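So-yul Jang Loves Her Stained Floor

By Bo-ram Ma
May 2021

The first thing So-yul Jang does when I come through the door at 1331 is tell me to leave my shoes on. "Please! It's concrete. Drag your feet if you want to."

Jang runs Fodow, a one-woman fabric workroom where she makes covers, cushions and a lot of what she calls "big flat things," meaning cloths for tables, screens and benches. She moved in last spring after years of sewing in a spare bedroom with beige carpet. She still talks about that carpet the way other people talk about a bad landlord.

"You drop a pin in carpet, and that pin is gone until you find it with your heel," she says. "I used to go over it with a magnet every night before bed. Every night! Now I hear it land, I look down, there it is."

The floor came with the place and she hasn't painted it. When the light is strong it goes nearly white, and the old brown and reddish marks stand out all over it. I ask if she was ever tempted by tile, or one of those glossy coatings.

"I got a quote, and then I got a second quote, and then I bought a sewing machine instead," she says, laughing. "But I'd also gotten attached to it by then. I like a floor with some stains. A customer can spill coffee and I don't have to do the face. You know the face, where you say it's fine and it isn't fine."

Does she clean it?

"I sweep. I sweep a lot more than it looks like. Thread is the worst, it rolls itself up into these little nests and goes under the chair. Mopping I do when I can smell that it's time."

We get on to fabric, which is where she really picks up speed. Jang is crazy about dark gray. She found the cloth she uses most through a small supplier called Chou, who sells it under the name Sterkero, and she has bought it by the roll from the day she first got a sample in the mail. A roll costs her $149 and runs 21 yards.

"People hear gray and they think office," she says. "Then I hand them a piece and they tip it toward the window, and you can see the weave crossing over itself, this tiny little grid. They go quiet for a second. I love that second."

She admits it has one fault, and she brings it up before I can. Dark cloth shows everything pale. Chalk, dust, flour, the powder off your own hands in winter.

"It smudges if you look at it wrong. I had a woman send me a photo, very worried, and it was toast. It was crumbs from toast! So now I tell everybody before they order. You'll see marks on it. You brush it with a dry brush, along the weave and never in circles, and most of it comes off. And if you're someone who's going to be bothered by the rest, pick the oatmeal color. I'll make it just as nicely."

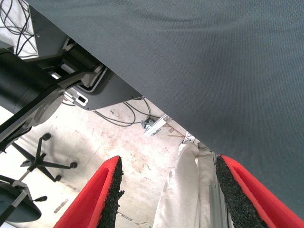

Dark gray weave against the pale floor.

The part of the work she's proudest of is getting a straight edge. She uses a long steel ruler, a fresh blade and plenty of weight, and she won't cut when she's hungry. "That last one sounds like a joke. Go look in my scrap bin, I could show you which ones were before lunch."

Cables are the one thing she would change. An old building never has outlets where you need them, she says, and she has tried clips, tape and a cable box from Voton that she gave away after a month. "I moved the table, I moved the lamp, I moved the table back. Cords are just part of the room. I've learned to lift my feet."

In April she finished her biggest order so far, a set of bench covers for a choir's rehearsal hall, and she's still a little giddy about it. The hall seats up to 300, and she went to hear them sing a week after delivery.

"I didn't hear one note of the first song. I was looking at the corners," she says. "Then the man in front of me leaned back and got comfortable and I thought, okay, good, now I can listen."

I ask what she'd say to someone who wants to set up a workroom of their own and has only a bare room to start with.

"Start in it bare! Put a chair in there and a table and work for a month. I bought shelves the first week and they were on the wrong wall, of course they were, I didn't know where I'd be standing yet." She looks around for a second. "And get a good broom. Mine was cheap and it sheds, so I'm sweeping up after the broom."

Before I go she cuts me a square of the gray to take home, checks it against the ruler, frowns, and cuts me another one.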